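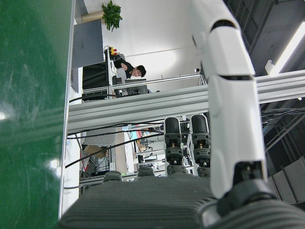
Wrist camera view, with hand, arm link and green surface.

Products > Teaching by Demonstration > Bench Stations
21/09/2025 | Nilanix Applications Desk

Gemach 716 Demonstration Station

The Gemach 716 is a bench station for teaching pick, place and handover tasks to a two-arm robot. An operator shows the task, either by guiding the arm by hand or by driving it remotely, and the station stores what the arms, hands and cameras registered while it was being shown. The output is a set of time-aligned episodes that can be replayed on the arms or exported for policy training.

The station is sold without arms. It mounts collaborative arms with a standard tool flange and takes five-finger hands or parallel grippers on either side. Mixed setups are supported, with a hand on one arm and a gripper on the other, but the tool profile has to be set for each side before the first episode is recorded.

Two ways to teach

Hand guiding. The operator presses the enable switch, takes hold of the arm behind the flange and moves it through the task. Joint positions and flange forces are logged for as long as the switch is held. Finger closure is set from the Jindard foot control, which leaves both of the operator's hands on the arm. This mode suits slow contact work: pushing a box flush against a rail, seating an item in the corner of a bin, turning a carton to find its label.

Remote control. The operator wears the Jindard glove set and moves the arms from the desk. The gloves drive the fingers directly and a tracker on each wrist drives the flange. Motion scale is adjustable per arm and can be changed between episodes, though not during one. Most users record the bulk of their episodes this way and keep hand guiding for corrections.

The two modes write the same file format. An episode can be started in one and corrected in the other, and the change of mode is stored as an event on the timeline.

Belt and bin layout

The default task set is sorting from a conveyor into bins. Packaged goods are a demanding material for it. Printed faces, clear film and glossy board all behave differently under overhead light, and a carton lying on an edge needs a different approach from the same carton lying flat. We recommend recording both from the start. A model trained only on tidy placements tends to reach for the middle of the top face every time.

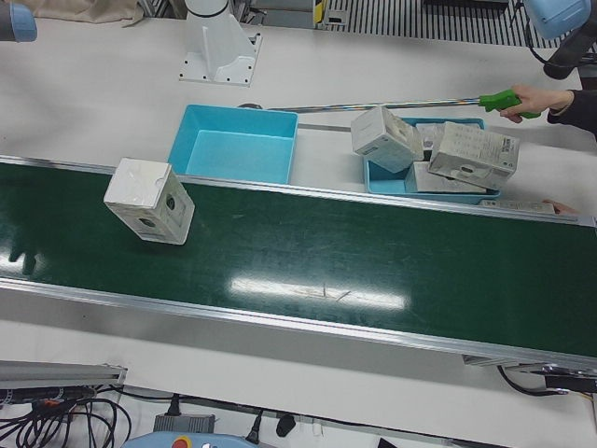

Light blue bins on the far side of the belt, fixed camera.

Bin positions are not fixed by the station. The operator enters them as named zones, and a zone can be moved between episodes without a new calibration provided the table and camera mounts have not been touched. Zones may overlap the belt rails. Items that straddle a zone boundary are assigned by the operator at review, or left unassigned.

The belt can be run from the station software in either direction, or left stopped. For first recordings, leave it stopped. Once the approach and grasp are consistent, switch to stepped motion and only then to continuous motion. Belt speed is stored with each frame of the episode and is available as an input to training.

Cameras

The station records from fixed cameras over the work area, a head-height camera and a camera at each wrist. Wrist cameras may be mounted at any roll angle. The software stores the angle from calibration and leaves the raw picture unrotated, so a sideways wrist view in the viewer is normal and needs no correction. A display-only rotation can be switched on under View.

Exposure should be locked before a session. Green belt material reflects ceiling light strongly, and automatic exposure will shift as an arm passes over the bright area. If glare covers the pick zone, move the light or the camera; software masking is available but also hides the item underneath.

Placing the open hand

Demonstrations should begin from a repeatable ready pose. For a five-finger hand this means fingers extended, thumb out, palm clear of the belt and a few hand-lengths away from the first item. Starting closer saves a little time per episode and costs a good deal at training, as the approach is the part the model most needs to see. 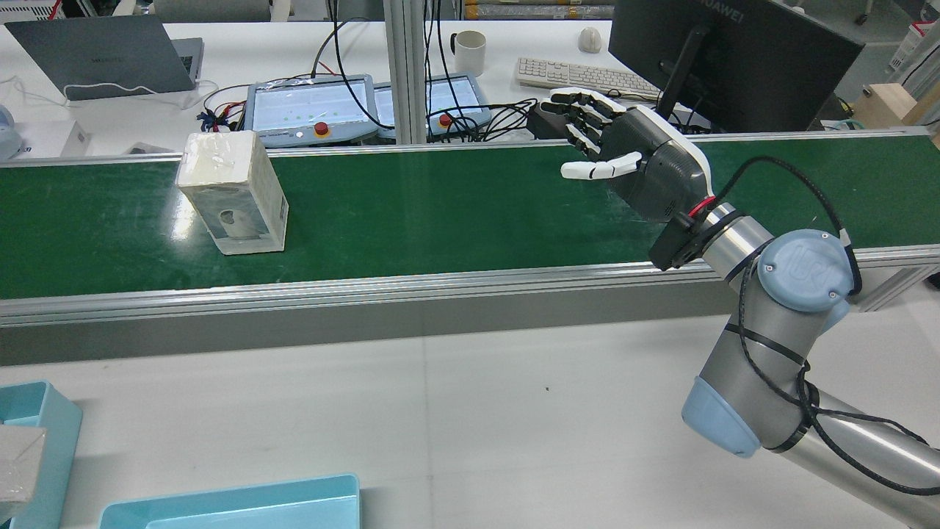 The ready pose is saved per task and recalled with one press of the foot control. On recall the arms move at reduced speed, and the operator must hold the pedal down until they stop. If the pedal is released early the arms halt where they are and the next episode cannot be opened until the pose is reached.

Cable routing deserves attention at the same point. Cables tied along the arm should be checked through the full wrist range in hand guiding mode, with the hand open and closed. Leave slack at the wrist. A cable that pulls tight at the end of travel will show up in the force log as contact, and the reviewer will have to mark it by hand.

Supplied with the station

Control unit with recording software
Jindard glove set and foot control
Camera mounts, fixed and wrist
Calibration board
Five bins, stackable
Long reacher for moving items at the table
Enable switch with cable

Not supplied: arms, hands or grippers, conveyor, table, teach pendants. The conveyor interface accepts most small belt drives with an analog speed input. The stop circuit of each arm stays in place and must be wired to the control unit during installation. The Gemach 716 is not a safety controller and does not replace a risk assessment of the finished cell.

Review and export

Every episode passes through review before export. The reviewer sees all camera views on one timeline with joint, finger and force traces below them, and can trim, split, label or reject. Labels are free text or taken from a task list. Six labels come preset: approach, grasp, lift, transfer, release, recover. The last one matters more than users expect. Slipped grasps that the operator goes on to fix by hand are worth keeping, and should be labeled and not trimmed away.

Outside contact, such as an item moved by a person or a tool in mid-episode, is entered as an intervention. Interventions can be included or left out at export.

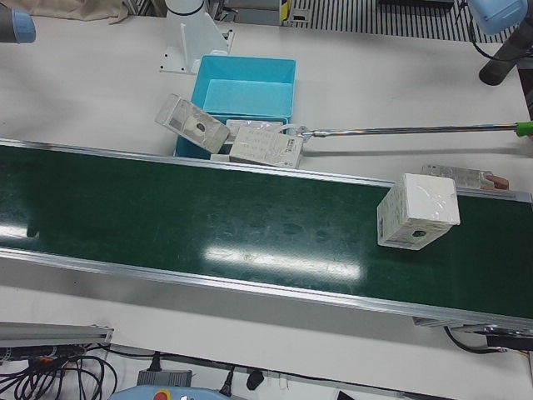
One comment from the user forum, left under the software notes: we ignored the intervention label for the first month and regretted it. Boxes appeared to jump in the data, and the policy learned to wait for them. Going back through the old episodes took longer than recording new ones. I would like a pedal shortcut for it.

The pedal shortcut is planned for the February software release. Until then, interventions can be marked from the keyboard during recording or on the timeline at review.

Installation and ordering

Installation by Nilanix takes two days on a prepared bench, and includes camera calibration, one task set up with your own goods and operator training in both teaching modes. Customers who already run the earlier Gemach station can keep their camera mounts and glove set, but need the new control unit. Old episodes open in the new viewer as read-only and can be converted in a batch.

For a quotation, send the arm and hand models, the bench dimensions and a short description of the goods to be handled. Sample goods may be sent to the Hauksdóttir test room, where a trial recording can be arranged before purchase.

Contact sales | Service and spare parts | © Nilanix | Back to top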